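Tuline two-arm booth: setup and upkeep notes

README for the booth folder. Last revised 24/12/2019.

What this covers

These notes are for whoever has to switch on, look after or mend the two-arm booth on the Tuline project. They cover the booth itself, the arms, the grippers, the wrist cameras and the cabling. They do not cover the recording software, which has its own README one folder up, or the training code, which lives with the Trunow group.

If you only want to run a session, read "Starting up" and "Checks before a session" and leave the rest for when something goes wrong.

The booth

The booth is an aluminium profile frame with a white tabletop. Both arms sit on one horizontal rail at the front edge, left arm on the left as you stand at the operator side. The inside walls are papered. We change the paper between blocks of work, so do not treat the pattern as a fixed feature of the booth, and note the paper in the session log when it changes.

The arms are mirror images in how they are mounted but not in how they are wired. The left controller is the one that holds the shared clock. If only one controller will start, start the left.

Frame parts and brackets came from Zanetti. The camera brackets are printed here from the files in brackets/. Print them in white; the black filament we tried in early December was more brittle and two of them split at the screw holes.

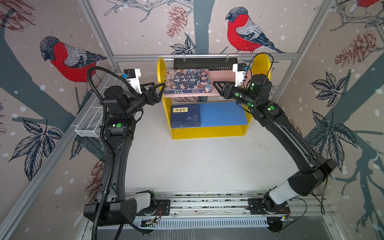

Bookshelf task, both grippers at shelf height, books on the upper and lower tiers.

The bookshelf task is the one used for most checks in this file, and the park positions in config/park.txt were set with the shelf standing centred at the back of the table. The shelf has rounded side panels, so line it up by the feet. There are small pencil ticks on the tabletop for this. If they have worn off, put the shelf in place with the grippers parked and redraw them.

Starting up

1. Check the emergency stop is pressed in.
2. Look along both arms for anything resting against them. Take baskets, tools and cups off the table.
3. Switch on the left controller and wait for it to finish its own checks.
4. Switch on the right controller.
5. Release the emergency stop.
6. Run start_booth with no options. Both arms should hold still. If either one sags, press the stop and go to "Arm sags at start".
7. Run park. The arms move one at a time, left first.
8. Open the camera view and confirm you have a picture from both wrists and from the fixed camera.

Shutting down is the same list backwards. Always park before cutting power, and keep a hand under the forearm of each arm as the power goes off.

Checks before a session

Grippers: open and close each one 5 times. The travel should be smooth and both fingers should arrive together. A click near the closed end usually means a loose finger screw.

Cameras: hold the printed target in front of each wrist camera in turn. The squares should be sharp in the middle third of the picture. The brackets can be knocked out of line without looking bent, so do this even if nobody has touched them.

Conduit: run your fingers along the corrugated conduit with the arm parked and the stop pressed in. Look for flat spots near the elbow. It should have slack at the wrist through the full turn of the last joint.

Camera cables: the loop above the wrist must stay clear of the gripper fingers at every angle. If it droops, re-tie it at the bracket and not at the forearm.

Rail bolts: check by hand. If one turns, torque the whole set on that base, then run the calibration again.

Calibration

Calibrate after any of the following: a base has been moved, a camera bracket has been changed, a gripper has come off, or the booth has been shifted on the floor.

Run calibrate left, then calibrate right, then calibrate pair. Each of the first two takes 9 poses. The pair step brings both grippers to the middle of the table and asks you to place the target between them. Clear the table completely for this, shelf included -- the pair poses pass through the space where it stands.

The result is written to config/calib.txt and the old file is kept with the date added to its name. Do not edit the numbers by hand. If the result looks wrong, run it again with the booth lights on and the room blinds closed. Glare off the white tabletop is the most common cause of a bad result.

Routine upkeep

After every session
- Park, power off, wipe the tabletop with a dry cloth.
- Look at the finger pads. Book covers leave a shiny film on them, and they grip poorly after that. Clean with alcohol and let them dry.
- Put the objects back in the box they came from.

Every 500 cycles
- Take the finger pads off and turn them over. If both sides are worn, fit new ones.
- Check both camera brackets for cracks around the screw holes.
- Vacuum the cable tray under the rail. Dust and bits of tape gather there.
- Check the small board near the left base for loose wires. Do not pull on them to test them, just look.

Each time the paper is changed
- Cover both arms while cutting and pasting.
- Keep the paper off the frame joints so the bolts can still be reached.
- Record a short clip from the fixed camera and save it in backgrounds/.

The cycle count is printed at the end of each session and added to upkeep/count.txt. It counts a cycle each time both arms leave park and return to it. Aborted runs are counted as well.

Faults we have met

Arm sags at start. The brake has let go before the motors are holding. Press the stop, power off that controller, wait a full minute and try again. If it happens twice in a row, stop using the arm and log it. On the right arm this was traced to a power plug that was not fully home.

Gripper closes on one side only. A finger screw has backed out. Take the finger off, clean the thread, put on a small drop of thread lock and refit. Recalibrate that arm.

Picture drops out when the wrist turns. The camera cable is being pulled at the plug. Give it more loop above the wrist. If that does not cure it, swap in the spare cable before blaming the camera. So far every case has been the cable.

Arms stop with error 235. One controller has lost the shared clock. Park is not possible in this state, so support the forearms, press the stop and restart both controllers, left first. Check the clock lead where it enters the tray; it has been pinched there once.

Gripper touches the shelf side on the way in. The shelf has crept. Check it against the pencil ticks. If it is in the right place, check the rail bolts next and only then look at the calibration.

Book slips when lifted. Clean the pads first. Thick books with smooth covers are at the limit of these grippers when held by the covers, and the arms should take them from both ends.

Spares

Spare finger pads, screws, one camera cable and one length of conduit are in the Wuvitz crate under the bench. Write down what you take on the sheet inside the lid. There is no spare gripper. A gripper fault that cannot be mended with the parts in the crate means the arm is out of use until a replacement arrives, and single-arm sessions can be run with start_booth left or start_booth right in the meantime.

Files in this folder

config/park.txt -- park positions, both arms
config/calib.txt -- current calibration
brackets/ -- print files for the camera brackets
backgrounds/ -- clips of each wall paper
upkeep/count.txt -- cycle count
upkeep/log.txt -- faults and repairs, newest at the top

Known gaps

The torque values for the base bolts are still only on the label inside the left controller door. The steps for changing a full conduit are not written up. The park script does not check whether the shelf is present, so it will move the same way with or without it.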